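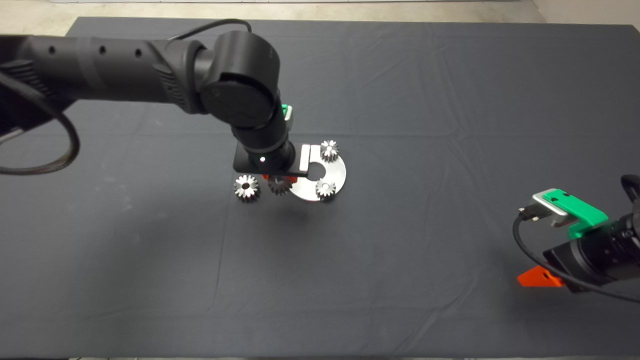
Spur gears and a small metal disc on dark cloth

Search Nustora Type and press enter

February 13, 2025 – by the Nustora kitchen desk
2 min read

Risolo hand-cranked pasta machine: is metal gearing worth the money?

I bought the Risolo in June, after my old pasta machine lost its teeth. The old one had plastic gears and they became round like coins. The Risolo has metal gears, and you feel it in the handle at once. It turns heavy but even, also with a stiff egg dough.

There are nine thickness settings. I use mostly the sixth for tagliatelle. The last one is so thin that my dough tore each time, and for ravioli I stay two steps before it.

The clamp is the weak point. On my table it slips a little when I turn fast – a folded tea towel under it helps. The handle also falls out if you stop with it pointing down. With my Pollo machine this never happened.

Cleaning is by dry brush only. The booklet is clear about this, but the print is very small.

For lasagne once a week I would buy it again. If you make pasta two times a year, a rolling pin is enough.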